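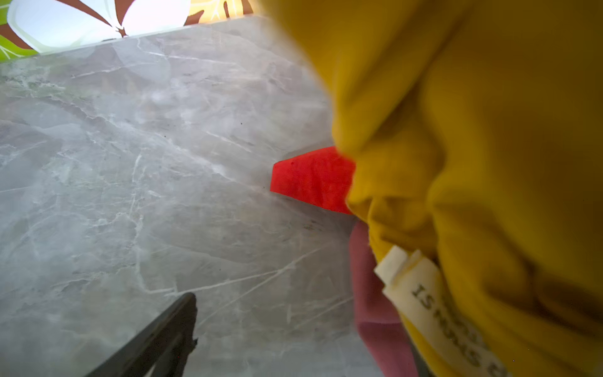 How to Write the Back Cover Blurb for Your Novel

I rewrote the blurb for my first novel, Kedton, so many times that I could recite it in the shower (and did!). The first draft ran 632 words, and you can't fit that on a paperback unless your readers own a magnifying glass. So let me save you some trouble.

Start with one sentence: who is your main character, and what do they want? Mine was "A ferry clerk in Kozan wants to get her brother home before the river freezes." Don't mention the year yet. I opened with 1803 at first and it read like a school report.

Next, write down what's in the way. Only the big thing, please! Your subplots are lovely, and they can wait inside the book.

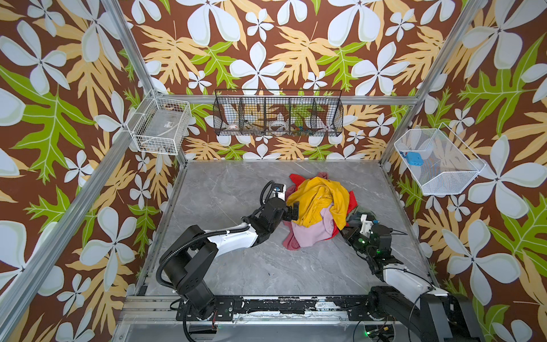
Setting gets one line, two if you're sneaky. Choose a detail a reader can see right away and let it stand in for the rest. Big pale flowers on chocolate-brown wallpaper, with those lime-green leaves poking in between, will give you a room faster than a paragraph on the furniture. Then go straight back to your character.

Now cut. I aim for 900 characters with spaces, and I never go past 1000. Read it out loud, and wherever you run out of breath, put a period.
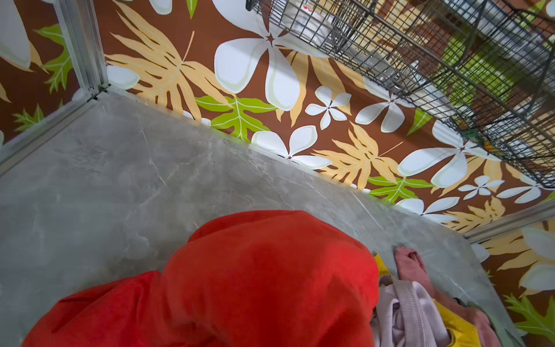 One reader wrote to me that she stops her blurbs right before the midpoint of the story, and that if the ending can be guessed from the back cover she starts over. I tried it on my second book, Mornent, and cut two whole sentences.

Last thing: leave it in a drawer for a week before you send it to your cover designer.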